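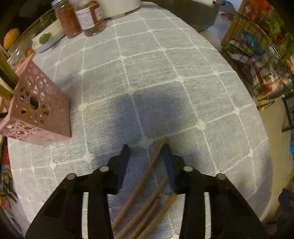
White woven cloth with openwork seams and raised knots, wooden sticks or utensil handles in front, pink plastic basket or holder on the left.

Wooden utensils and a good tablecloth: which tips hold up?

By Keerthana Chettiar
Feb 10, 2025

Every March my inbox fills with spring cleaning advice, and most of it is the same advice as the year before. I tried some of it early this time. I own one decent white cloth with openwork seams and far too many wooden spoons, so those got tested.

Lemon and salt on wooden handles. Fine, if you like the smell. I scrubbed one spoon with lemon and salt and another with dish soap and a brush, and after both had dried I couldn't tell them apart. The lemon costs more.

Boiling wooden spoons "to draw out the grease." You do get cloudy water, and people post pictures of it as proof. My spoons came out fuzzy and one of them split at the neck. Wash by hand, wipe, dry overnight. Skip the pot.

Oiling once a month. I doubt most people need it that often. When the wood looks chalky, rub in a little food-grade mineral oil, leave it a few hours and wipe off what's left. The Plistden board oil I was told to buy did nothing the plain drugstore bottle didn't.

Storing them in a plastic holder. No objection, provided it has holes in the bottom. If it doesn't, water collects where you can't see it and the ends of the handles go dark. Tip it out and wash it when you wash the sink. A Jasitico holder with a "breathable base" turned out to have 2 slots in it. A cheap basket does better.

Now the cloth. Raised knots are a nuisance under anything with a stem, and no ironing trick will flatten them. You wouldn't want it to. Iron face down on a folded towel so the knots sink in, and go slowly over the ladder stitching, where the tip of the iron likes to catch. A mesh bag in the washer is worth the trouble. Starch I gave up on. It made the solid panels stiff and left the seams gummy.

Wooden handles with rough ends will snag an open seam. Fine sandpaper, 9 or 10 strokes along the grain, rinse, dry, done. If a thread does pull, don't cut it. Work it back from the wrong side with a blunt needle.

One tip said to lay damp spoons on a cloth to dry "so air can reach them." Air reaches them better standing up, and damp wood can leave a tan mark on white cotton. Use an old dish towel.

Still untested: baking soda paste for tea stains. A reader swears by it. I'd try it on a corner first.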